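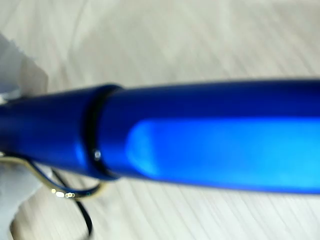 March 5, 2023

Ink fade test, second reading. The strips went into the window box at the bench end and the controls stayed in the drawer, wrapped in black paper. Exposure so far is 227 hours of daylight by the logger.

Inks in this batch: Jidard blue, Jidard blue-black, Gorix permanent black, Surner violet, and the old Pangaribuan brown from the bottle with the cracked cap. Five swabs per ink on the same cotton stock as before. One pass, cotton bud, dried flat overnight.

Readings against the drawer controls:

- Jidard blue: clear loss. The thin end of each swab has gone gray. Heavy end still blue but flatter.
- Jidard blue-black: the blue part is leaving and the dark part is staying. Strips now look like pencil at the thin end.
- Gorix black: no change I can see by eye. Densitometer shows a drop of 0.02, inside the noise of the instrument.
- Surner violet: worst of the lot. Strip 3 is nearly bare paper at the thin end.
- Pangaribuan brown: slight shift toward yellow. Could be the paper. Need to read bare stock beside it next time.

Strip 4 of the violet had a fingerprint across the middle, and the ink under the print has held better than the ink beside it. Skin oil, possibly. Not chasing this now, but strip kept in the envelope marked V4.

The densitometer drifted again during warm-up. Zero moved for the first 14 minutes and then settled. All values above were taken after that. The January readings were taken cold, so treat the January column as suspect — the ranking is probably fine, the numbers are not.

Water test on the spare swabs, 27 seconds under the slow tap, blotted once. Gorix held. Blue-black left a readable gray line. Both the violet and the plain blue washed out to a stain. Brown feathered but stayed legible. Same order as the fade results except that brown did worse here than in light.

For the ledger labels I would use Gorix and stop there. It does clog if left in a pen over a break, so flush before storing. Whoever had the bench last left the flush jar full of violet; please empty it.

To do:

- Turn the window box so the left strips stop getting the shade of the frame.
- Add bare stock, two strips, one in light and one in the drawer.
- Repeat the January set warm.
- Order blotting paper. One pad left.
- Next reading in April, same hour of the day.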